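Hand Gripper Inspection Checklist with Comments
Station 2, round table, Skellthorpe room
Checked by: Emerson Frota
Reason for check: pinch report, June, left-hand operator
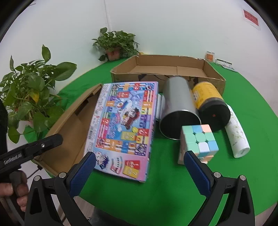 Right jaw at the cube, game box beside it. Second gripper in use at left.

1. Jaw pads seated, no lifting at edges
Right jaw OK. Left pad lifts at the lower corner when pulled with a fingernail. Replace before next shift.

2. Jaw screws tight
FAIL. One outer screw on the left arm turned by hand. Retightened and marked. This is the likely cause of the slip in the report — the jaw sat crooked and the part rolled out of it.

3. Trigger returns fully when released
FAIL on the first unit. It stuck half closed 2 times in testing. Operator's finger was caught when it let go. Tag and send to Guillot. Second unit OK.

4. Finger guard fitted
Missing on the first unit. Not in the case or the drawer. Spare ordered from Planex, part 226.

5. Cycle count under service limit
Limit is 3000. Counter reads 596, so wear alone doesn't explain the sticking. Ask Guillot to look at the spring.

6. Table cloth flat and not sliding
OK. Clip it at the back anyway.

7. Round items can't roll off
Needs work. The metal cylinder and the canister both lie on their sides. Stand them up or chock them between runs.

8. Two operators working from agreed sides
Not followed on the day of the report. Hands crossed over the middle. Go over this again with everyone on the Vutelden job.

9. Labels readable
OK on the second unit. First unit not checked, already bagged.

Result: first unit out of service. Second unit may be used by one person at a time until item 4 is closed.

Recheck at 8:30 a.m. after the guard arrives. E.F.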